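4.3 Unintended contact during the approach phase

The third class of failure differs from the two treated above in that the grasp itself was never attempted. In these trials the arm stopped, or was stopped by the operator, between the home pose and the pre-grasp pose. We group them under approach faults. They were first noticed by the second author while replaying joint torque logs from the Rarnia station, where a short rise in external torque at the wrist had been passed over by the trial script and recorded as a planning timeout.

The script assigned a timeout to any trial in which the pre-grasp pose was not reached within the time limit. It did not check whether the controller had entered a protective stop in the meantime. As a result, contact with an object and failure of the planner to return a path carried the same label in the first release of the log set. The labels were corrected by hand by Bastos and Mendes, working separately, and disagreements were settled by replaying the trial.

Two causes account for the corrected trials. The first is the cable. The collision model supplied to the planner covers the links of the arm and the gripper body, but treats the cable as absent. When the wrist rotates towards the far side of the table the slack moves with it, and the loop can sweep a part of the workspace that the planner regards as free. Light objects are dragged or tipped. The torque produced is usually below the stop threshold, so the fault appears only later, when the target is no longer at its estimated pose.

The second cause is occlusion. Object poses are estimated from the overhead view before motion begins and are refreshed during the approach. Once the arm is over the table it hides part of the surface, and its shadow darkens a further part. The Prerkard tracker handles a hidden object by holding the last pose, as intended, but a shadowed object is still passed to the detector and may be returned with a shifted outline. Small red items lying directly on the table were the most affected. Figure 3 gives two overhead views of the kitchen layout used in this part of the study. 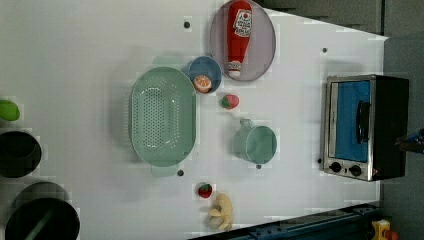
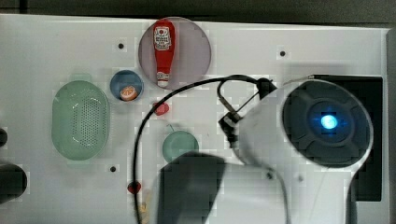 Figure 3. Overhead views of the kitchen layout. The arm extends over the table in the second view, with the cable looping across the middle of the surface and the shadow of the arm falling below the green item.

4.4 Corrective measures

Three changes were made to the station. The cable was re-routed along the upper link and its slack reduced by a spring return built by Macedo. The collision model was extended with a swept volume around the wrist, sized from the largest loop seen in the replayed trials. This volume is conservative – it rejects some approaches that would have been safe – and lengthens the planned path for targets close to the oven. Finally, the tracker was modified so that any detection inside the projected shadow of the arm is given a lower weight and cannot by itself move an object pose.

The trial script now reads the controller state before assigning a label, and a protective stop is recorded as its own outcome. We recommend that other groups using the Clestau controller check for the same behaviour, as the default status message does not separate the two cases.

The spring return has a drawback. At full reach it applies a small constant load to the wrist, which must be included in the payload settings. Where this step was left out, the controller read the load as external contact and stopped the arm with nothing touching it. These stops were excluded from the comparison in Section 5.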